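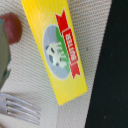 How to Read a Beach Resort Listing Before You Pay for It

I have booked a lot of beach vacations for other people, and I have learned to distrust the word "paradise." It costs the writer nothing. What you want from a listing is dull stuff: distances, fees, dates, the direction a window faces. It's usually in there somewhere, or its absence tells you something. Set aside an evening and go through these steps before you type in a card number.

Step 1. Cross out the adjectives

Copy the room description into a blank document and delete every word like "pristine," "stunning" or "exclusive." When I did this with the Maroleo, a resort a client of mine had her heart set on, a long paragraph shrank to a bed, a ceiling fan and a "partial water view." Partial means whatever they want it to mean. Ask which room numbers have it.

Step 2. Find the real price

The Maroleo advertised 295 dollars a night. The final page for our stay came to 2174 dollars, and no arithmetic I know gets from one to the other without a resort fee, a service charge and a "coastal contribution" that the front desk could not explain to me. Go all the way to the last screen before payment, take a screenshot, and compare resorts on that number only.

Step 3. Put it on a map

"Steps from the sand" is technically true of any building on the island. Look up the street address yourself and switch to satellite view. Check for a road, a boatyard or a construction site between the lobby and the water. The Grirkau looked wonderful in its brochure, and there is a ferry dock right beside it – first departure well before breakfast.

Step 4. Sort reviews by date, then by month

Ignore the overall score. Read the newest 20 reviews, then the ones from the month you plan to travel. A place that people love in the dry season may be half closed in October, with the dive shop shuttered and seaweed on the beach. I also skip any review that names three staff members and no problems. Somebody asked for that one at checkout.

Step 5. Ask what "all-inclusive" leaves out

Send an email and keep the answer. My questions:

Are all the restaurants included, or only the buffet?
Is dinner by reservation, and how far ahead?
Is bottled water free in the room?
Is the airport transfer shared, and how many stops does it make?

Sushil Semwal, a travel agent I trade notes with, once got a list of 16 exclusions back from a single hotel. He booked it anyway and says the fish was good.
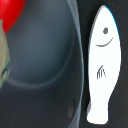
Meals: get the details in writing.

Step 6. Read the cancellation terms twice

"Free cancellation" often ends weeks before arrival, and the cutoff may be in the resort's time zone. Some refunds come as credit toward a future stay, which I don't count as a refund. If the terms on the booking site and the resort's own site disagree, ask the resort which one applies and save the reply with your confirmation.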